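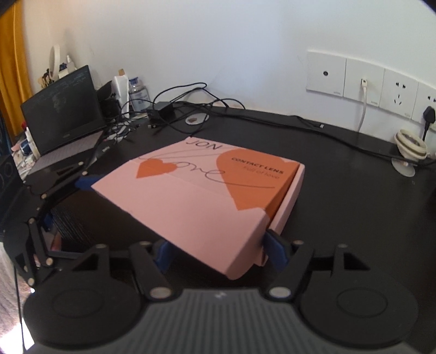 Minutes, Clulimley Costume and Prop Club, 7 Jun 2018

I'm typing these up from my own scribbles, so shout if I got anything wrong! We had the back room at Baptiste Hall again. First up was the starship bridge set. The console panels are painted and we've spent $304 of the $400 — the blinking lights ate most of it. Agreed to hold the rest for the trailer. Prudetti Con has given us six badges (yay!), names to me by email. The robot parade got bumped to next time.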